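床のコップ拾い班 追加メンバー募集(ロボット製作サークル Curnulix)

印刷用ページ | このページをメールで送る 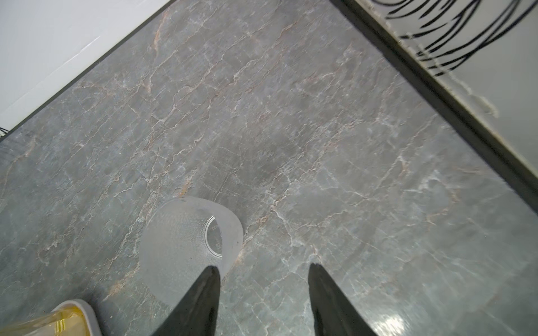 先に断っておくと、これは「AIロボットで未来をつくろう」という類いの募集ではありません。そういう文句のポスターは学内に十分貼ってあるので、そちらに惹かれた方はそちらへどうぞ。うちの班がやっているのは、床に転がったコップを二本指のグリッパーで拾うことです。去年の6月に始めて、いまだにそれをやっています。

Curnulixは工学系の学生が中心の製作サークルで、活動場所は旧館一階のロビー脇です。班はいくつかありますが、今回募集するのは「コップ拾い班」だけです。アームの制御をやりたい人、機械学習の論文を読みたい人は毎年来ます。足りないのは、同じ動作を何十回も繰り返して、そのたびに記録を書ける人です。

■ なぜ募集するのか

新人向け競技会「Fostaveck」の片付け部門に出るためです。昨年度も出場し、758点満点ならまだ格好もついたのですが、758は配点ではなく全部門を通した参加校の受付番号で、得点のほうは予選落ちでした。審査講評には「把持の成功率が会場で再現されていない」と書かれました。そのとおりだと思います。普段の練習場所では拾えていたものが、会場の床に置いた途端に拾えなくなりました。

そのとき部内では「照明のせい」「床のせい」「運が悪かった」と意見が割れ、結論は出ていません。個人的にはどれも疑っています。床の模様や反射が認識に効くのか、透明な物体がそもそも苦手なのか、指先の当たり方だけの問題なのか、きちんと条件を分けて試した人がいなかったからです。今年度はそこをやります。

現在、手首カメラの記録は2,647件あります。多いと思われるかもしれませんが、半分近くはラベルの付け方が途中で変わっていて、そのままでは比較に使えません。「つかめた」の定義が、指が触れた時点なのか、持ち上がった時点なのか、人によって違っていました。この整理も仕事に含まれます。面白い作業だとは言いません。

■ やること

・床にコップや容器を置き、位置と向きを変えながらアームを遠隔操作して拾う
・試行ごとに成否と、失敗したときの状況を所定の表に記入する
・過去の記録を見直し、ラベルを付け直す
・床材を替えて同じ手順を繰り返す(石、木、カーペットの予定)
・週一回の打ち合わせで結果を報告する。うまくいかなかった週も報告する

伏せたコップは底の縁に指がかかりそうでかからず、横倒しのものは押すと逃げます。透明なものは、操作している人間の目にも輪郭が分かりにくいことがあります。自律動作はまだ先の話で、当面は人が動かします。「それはロボットと呼べるのか」と見学者によく聞かれますが、同感なので、答えを持っている方は歓迎します。

■ 応募条件

・学部、学年は問いません。文系の方も可
・プログラミング経験は不要。ただし表計算ソフトで並べ替えができること
・週に二回、放課後に来られること
・床に近い場所での作業が苦にならないこと
・失敗した試行を消さないこと

最後の項目は冗談のように読まれますが、昨年度の記録には番号が飛んでいる箇所があります。誰が消したかは今さら調べませんが、同じことをされると一年分が無駄になります。

逆に、次のような方には向いていないと思います。就職活動で話せる成果が年度内に必要な方。動画映えする動きを撮りたい方。制御ソフト「Tawfik」を触るのが主目的の方。Tawfikは先輩が書いた内製ソフトで、説明書は7ページしかなく、うち二ページは目次です。触る機会はありますが、主に再起動のためです。

■ 待遇など

謝礼はありません。交通費も出ません。保険は学生課の課外活動保険に各自加入してください。単位にもなりません。以前の募集文には「企業との共同研究の可能性あり」と書いてあったそうですが、現時点でそういう話はないので削りました。

部費は半期で200円です。安いのはコップ代しかかからないからで、アーム本体は学科の備品を借りています。壊した場合は速やかに申し出てください。黙って戻すのが一番困ります。

競技会に出られるかどうかも約束はしません。冬休み明けに三種類の床で試し、結果が昨年度と変わらなければ出場を見送って原因の報告書だけを出す、という案が部内で有力です。反対意見もあります。新しく入る方にも議論に加わってもらいます。

■ 見学と申し込み

活動日は旧館一階の掲示板に貼り出しています。見学は予約不要ですが、走行試験ではないので派手なものは見られません。長くて一時間も見れば、合うかどうか判断できるはずです。できれば一度は自分で操作してみてから決めてください。見ているときは簡単そうに思えた、という理由で辞める人が毎年います。

申し込みは、部室(旧館107の隣、表札のない部屋)の用紙に記入して箱に入れてください。志望動機の欄は短くて構いません。「ロボットに興味があります」だけでは判断できないので、何かがうまくいかなかったときに自分がどう記録したか、思い出せる例をひとつ書いてください。料理でも実験でも部活でも構いません。

定員は決めていません。応募がなければ今の人数で続けます。

掲載日:2023年11月22日
Curnulix コップ拾い班

印刷する | メールで知らせる

最近のお知らせ
・Fostaveck 片付け部門 昨年度の審査講評(全文)
・Tawfik 更新のお知らせ:非常停止後に再接続できない件
・Guluvport 班 走路の貸し出し休止について
・部室の鍵の返却場所が変わりました
・記録表の「つかめた」の定義について(改訂案への意見募集)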